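Fledside compares grippers for microplate handling

March 2019 - Fledside has finished the first part of its gripper comparison for small laboratories. Two parallel grippers, from Trernix and Plevier, were tried in simulation on the same arm, with 1,000 plate transfers for each.

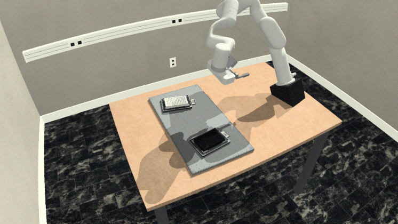
The Trernix model missed 14 transfers and the Plevier model 36. "Most misses came when the plate was turned a little in its holder," says Jozef De Graaf, who leads the tests. "We want to see the same on a real table - only then we will give advice."

Tests on hardware start in April.

Related items
Ait Brahim joins controller trial
Ruwan Begum on choosing a wrist camera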